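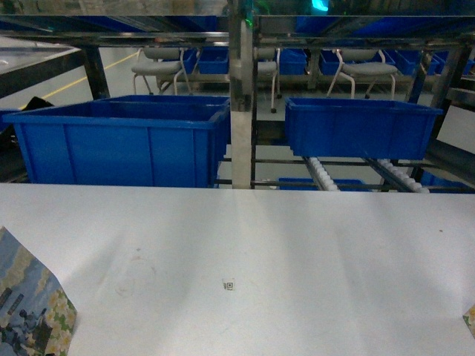
Folding a flat carton into a box, dropping the right thing in it and setting it aside is the sort of job most of us could do half asleep, and it is also the job that has kept the people at Skarnora busy since the spring. The company packs small household goods for other firms out of a building in Mondstead, and for the past few months it has been trying to find out how much of that packing a machine can take over. The station they use for the trials looks much like any other packing spot: a wide pale table, a rack behind it with bright blue plastic bins, and a pair of sloping roller tracks that point down toward the tabletop. The only hint of anything unusual on the table itself is a tiny square sticker with a black-and-white pattern, the kind a camera can find more easily than a plain gray surface.

On 21st October the company shared its first results with customers and a few curious neighbors, and they were a mixed bag, though a cheerful one. Out of 297 orders given to the machine over the trial, it finished most without help, but it was a good deal slower than a person. Marek Sýkora, who runs the packing floor, was happy to talk about it for as long as anyone cared to stand there.

"People come in expecting it to be either magic or a joke," he said. "It picks up a boxed item very nicely. Then you hand it a sleeve of thin printed card that has been folded once and wants to spring open again, and you can go and put the kettle on."

Thin card, he explained, has been the great headache of the whole business. A stiff box has the same shape every time you look at it, but a folded piece of packaging leans and slides and opens up a little when it is let go, and the machine has to look again and plan again each time. A new packer gets the feel of it in 10 minutes or so of fumbling. The software, which comes from a small outfit called Plundus, needed 17 rounds of changes before it could open a sleeve and stand it up on the table without crushing a corner — and it still crushes one now and then.

Bins have gone better. Taking a full one away and putting an empty one in its place was expected to be hard, and it was working well within four weeks. Sýkora puts this down to the bins themselves, which have a good thick rim to get hold of and are all the same loud blue.

Visitors, naturally, wanted to know when something like this will be putting away their groceries or folding their towels. Wibisono, the design studio that helped lay out the station, is looking into a kitchen version, but its people were careful not to promise a date. A packing table is wiped down and set up the same way every morning, and very few kitchens can say that (mine certainly can't). There are no cereal boxes left open on their sides, and no cat.

As for the packers, Skarnora says all of them are staying on, and several have been spending part of their shift at the trial station, showing the machine how a sleeve ought to be held. Sýkora said the most useful advice of the whole project came from one of them, who pointed out that she always blows into the sleeve a little before she opens it. The engineers are now looking at a small air nozzle, to be tried out on the thinnest card first.

The trial carries on through the winter, with soft pouches next on the list and glass jars some way after that.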